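Is the Stornholm open day worth it if you don't know anything about robots?

Posted by Parurwood, May 5, 2021

My daughter's school has sent round a leaflet for the robot open day at Stornholm in November. It's 21 miles each way and I can barely work the toaster. Will they show us anything, or is it three hours of slides?
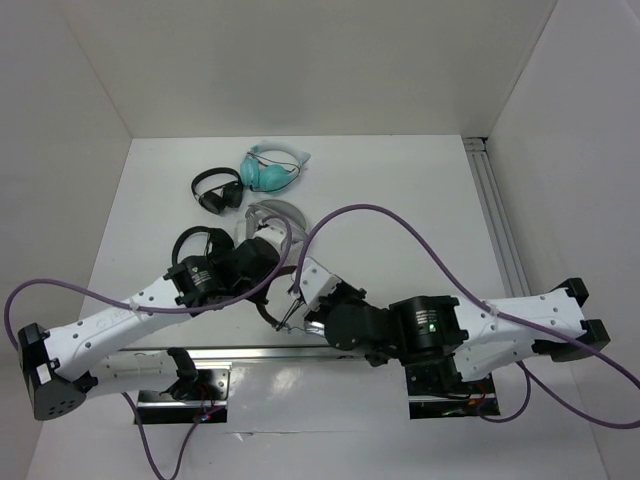 kettle_on_again
Slides took up very little of it when I went — most of the visit is standing by a bench, watching. You get a short talk, a safety notice with more clauses than my mortgage, and then the two-arm demo. Ours was headphones, with a mint-green pair lying at the back by the wall and a black pair in the left gripper. Expect it to be slow. My son asked if it was switched on, and the man from Zendura took it rather well. Ask what the purple cables are for, as I didn't and have regretted it mildly ever since.

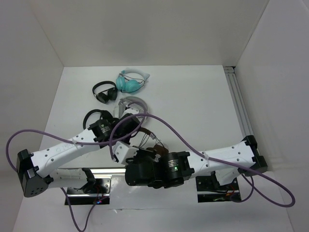
Both arms at the headphones, Stornholm demo bench

Chisholm
Went once. Parking was bad. Tea was fine.

third_row_back
Worth it, but book the early slot. By the afternoon there were school parties three deep at the bench and I saw mostly rucksacks. You don't need to know anything beforehand; the questions from the under-tens were better than mine. Visitor badges are numbered and I was 1483, so either it's very popular or they don't start at one. Take a coat, the queue is outside.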